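Lundeo erweitert Datensammlung für Greifaufgaben in der Küche

Rumlow. Das Unternehmen Lundeo hat an seinem Standort Rumlow eine zweite Aufnahmereihe für lernende Greifsysteme begonnen. Gesammelt werden Demonstrationen von Abwasch- und Abräumarbeiten, bei denen ein Bediener den Roboterarm fernsteuert und das System Kamerabilder, Gelenkstellungen und Greiferöffnung synchron mitschreibt. Der Datensatz trägt den Namen Stamaretti und umfasst derzeit 2098 verwertbare Episoden. Bis Dezember sollen weitere 1000 hinzukommen.

Die erste Reihe hatte sich auf starre Gegenstände beschränkt, vor allem Teller, Deckel und Tabletts. In der Auswertung zeigte sich, dass das darauf trainierte Modell bei nachgiebigen Objekten zu früh und zu fest schloss. Die neue Reihe nimmt deshalb Schwämme, Tücher und Bürsten auf. Vorgegeben sind jeweils nur Start- und Zielzustand; den Griffpunkt wählt der Bediener selbst. Schwämme werden flach und hochkant gegriffen, an der langen wie an der schmalen Seite.

Aufgezeichnet wird mit einer kleinen Kamera am Handgelenk des Arms und einer festen Kamera über dem Tisch. Die Handgelenkkamera liefert die Nahansicht des Kontaktbereichs zwischen den Fingern. Bei stark verformten Objekten ist sie nach Angaben von Lundeo die wichtigere Quelle, da die Deckenansicht den Griffpunkt häufig verdeckt zeigt.

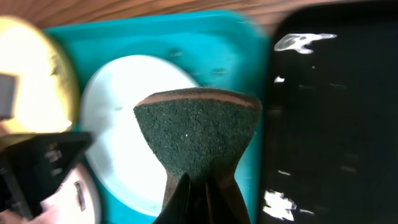 Warum werden auch misslungene Griffe gespeichert?
Fehlversuche mit anschließender Korrektur zeigen dem Modell, wie es aus einem ungünstigen Zustand zurückfindet. Sie werden gesondert gekennzeichnet und beim Training anders gewichtet als fehlerfreie Durchläufe.

Eine Episode dauert bis zu 50 Sekunden. Danach wird der Tisch nach einem Belegungsplan neu eingerichtet. Der Plan enthält 105 Anordnungen, die sich in Lage, Untergrund und Anzahl der Störobjekte unterscheiden. Glänzende Flächen sind ausdrücklich vorgesehen; Spiegelungen hatten in der ersten Reihe wiederholt zu falschen Tiefenschätzungen geführt. Die Beleuchtung wird zwischen den Blöcken verändert, innerhalb eines Blocks bleibt sie konstant.

Die Prüfung der Aufnahmen übernimmt der Dienstleister Gashaw. Verworfen werden Episoden mit Bildaussetzern, mit Zeitversatz zwischen Kamera und Gelenkdaten oder mit unvollständigem Endzustand. Die Sprachanweisungen zu den einzelnen Aufgaben werden erst nach dieser Prüfung ergänzt, in je zwei Formulierungen auf Deutsch und Englisch.

Ein erster Trainingslauf mit beiden Reihen ist für das Frühjahr angesetzt. Über eine Freigabe des Datensatzes für externe Forschungsgruppen hat Lundeo noch nicht entschieden.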